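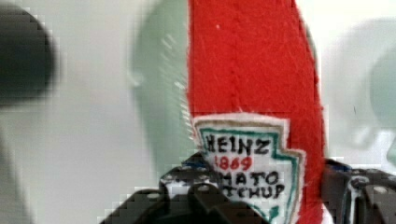 My sister makes felt food for her kids, so I know how much work goes into a felt ketchup bottle, and I still spent most of April arguing with people about whether a robot should be practicing on one. I'm on the side of the felt. Let me tell you how I got there, and why I still haven't signed up for the service.

Pallari rents out a tabletop arm with a kitchen kit and a training plan. You pay 418 dollars a month, they ship you the arm, the gripper, the dishes and the play food, and somebody on their end helps you teach it to pick things up and put them where they go. The older outfit, Pultell, wants 1,645 for setup before you've moved a single cup. So on price alone Pallari looks great, and my friend Kim (who teaches shop and has been burned by every gadget budget she's ever had) was ready to say yes on the spot.

My beef is with how people judge these kits. Everybody goes straight for the arm. How fast is it, how much can it lift, can it pour. I get it, the arm is the fun part! But if you're a small school or a two-person shop, you're going to spend your days with the stuff on the table, and that's where a kit is good or bad. A hard plastic bottle is the same shape every time you grab it. Felt gives. It gets fuzzy, it gets lopsided, the label frays a little at the edge. If an arm only ever learns on neat hard blocks, I don't expect much from it when it meets a bag of rolls.

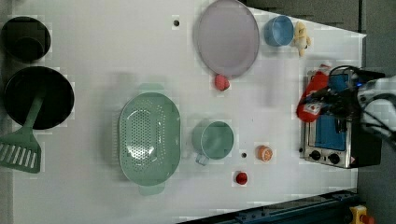 *Photo: Hrvoje Kos*

I like that table a lot. There's a colander with handles at both ends, a couple of cups, a big plate, a slotted spatula lying across a frying pan, and a strawberry right up against the plate. And then the gripper reaches a red bottle over a toaster oven, with a plush toy over by the blue cup. It looks like my kitchen on a Sunday, minus the mail. That's a decent mix of big and small, stiff and soft, and it's more than Pultell gives you in the basic box, where you get blocks and one mug and have to buy the rest.

Now for the grumbling. Pallari's plan says a beginner should record 2,000 tries before expecting much. Two thousand! Do the math on a class that meets for less than an hour, with kids taking turns, and you'll be at it till the kids have kids. Their sales page puts that number way down near the return policy, and I think it belongs at the top, in big letters, next to the price. A monthly fee plus a slow job is a different deal from a monthly fee, and they know it.

The other thing is replacements. Soft props wear out. Pallari will sell you a new set, sure, but they won't sell you one bottle, and they won't give you the pattern so you can sew your own. Come on. Skorkis, the little parts place I buy from, posts patterns for all its cloth pieces and still seems to stay in business. My sister could knock out a bottle in an evening if she had something to trace.

So where am I? I told Kim to ask for a three-month rate and the patterns, in writing, and to walk if they said no to both. She thinks I'm being cheap about felt. Maybe so, but she's the one who'd be gluing labels back on during lunch, and I'd want those patterns in the drawer before the first box showed up. She's calling them Thursday.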